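How to get an old coffee stain out of an oiled table?

Posted by Zunda, 2021-12-26

Hello everybody. I have a light wooden table which I bought second hand in June. The seller told me it was finished with oil, but he did not remember which one. Now there is a small brown stain near the edge, I think from coffee, and it does not go away with dish soap and a soft cloth. I tried also baking soda with water, and I believe the place became a little more pale than the rest, but the brown is still inside. The table top is 30 mm thick, so I am not afraid to sand it, but I never did this before. Must I sand the whole top or only the stain? And which oil should I put after?

3 replies

Stundby
Just put a plant on it. My mother's table has one like this for 7 years.

Jabłońska
I had the same problem with my kitchen table, so I write what I did. Please stop with the baking soda, it can make some woods darker, for example oak.

First be sure that it is really oil. Put one drop of water in a place which is not seen and wait. If it stays round for a long time, maybe you have lacquer, and then my advice is not good for you. If the wood becomes slowly darker under the drop, it is oil or wax.

For oil, take sandpaper 120 and go along the grain, never across. Use a flat block, because fingers make a small valley and you will see it later when the lamp is on. Go wider than the stain, a hand in each direction, and press less when you come to the outside. Then paper 180, then 240. Remove the dust with a cloth that is only a little damp and let it dry over the night.
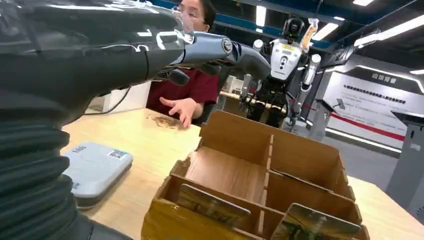 After this comes the oil. Use very little, rub it in, wait fifteen minutes and wipe away all that is left on top. The next day do it once more. The sanded part will look lighter in the beginning. Mine needed two months to become similar to the rest. If this disturbs you, sand the whole top, it is one afternoon of work.

Important: the cloths with oil can start to burn alone. Lay them flat outside to dry, do not put them in the bin in a ball.

Clatix
I agree with the reply of Jabłońska, only I would begin with 180 if the stain is small. With 120 I made scratches and had to work more. For the oil I can't say which one, I used hardwax oil and I am content, but try it first on the underside.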